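The lunch route that outgrew its kitchen

The meal service in Trurdale started with nine customers and one rented kitchen. It now cooks for 181 households, most of them older people living alone, and it still runs out of the same building on the Pryor road. The woman who founded it spent 22 years in hospital food service before that. She agreed to talk on a Thursday, after the last of the drivers had left, and asked that her name be kept out of it. "People call me at home enough already," she said.

She did not plan to start a business. Her father had come home from surgery and was living on toast. She cooked for him on Sundays and filled his refrigerator, and then a neighbor of his asked if she could pay for the same thing. By the end of that winter there was a list.

"I had a notebook with who couldn't have salt and who wouldn't eat fish," she said. "That notebook was the whole company."

The first real expense was a used commercial refrigerator, which cost $3,320 with delivery. She paid for it out of savings and did not tell her husband the full price until spring. The second was containers. She had been using whatever was in her cupboards, and customers kept them, lost them, or sent them back with the wrong lids.

Most of what she has learned, she said, has to do with portion size. Hospital trays are built around a standard adult, and her customers are not standard adults. Many of them eat half a meal at noon and the other half at six. When she served everything in one big dish, the second half often went in the trash. Splitting the same food between a larger container and a smaller one fixed most of that. 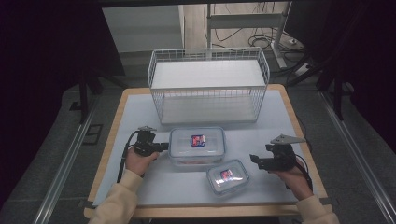 One customer, who has been on the route since the second year, sees it differently and would like the portions left alone. She said in a phone call that she has a good appetite at 84, that she can divide her own stew, and that she misses getting it all in one dish. She has told the kitchen this several times. She has no plans to cancel.

The founder laughed when this was repeated to her. "She's right, for her," she said. "So she gets one dish now. It took me too long to write that down on her card."

The cards replaced the notebook. Each household has one, and each card lists diet, allergies, the door to use and the best time to knock. She looked at ordering software from a company called Zalel and tried it for a month. It worked well enough for the billing, which she kept. For everything else the cooks went back to paper.

"If somebody's hands are bad, I need to know that before I put a tight lid on her soup," she said. "There wasn't a box for that on the screen." 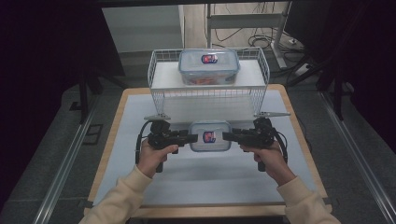

Lids come up often when she talks. A lid that seals well enough to ride in a car can be hard for a person with arthritis to open, and a lid that opens easily can leak on the driver's seat. She tests every new kind herself, with thick winter gloves on, before she will order a case. She has turned down two suppliers on that basis, and a third after a bad morning with some lentils.

Money is tight but steady. The kitchen can turn out up to 2,000 meals a week, and she has never wanted to run it that full. A regional grocery chain once asked about putting her soups on its shelves. She went to one meeting and said no. The soups would have needed a longer shelf life, and she did not like what that did to the recipe.

What she wants next is small. There is a side room in the building that could hold a second refrigerator and a table, and she would like to use it for packing so the cooks have their counter back. She would also like a second driver on the north side of town before September, when the roads get torn up for the water main.

She still cooks on Sundays. Her father is 91 and lives three streets from the kitchen. He gets the same food as everyone else on the route, she said, and he complains about the carrots - every week, by phone, usually before eight in the morning.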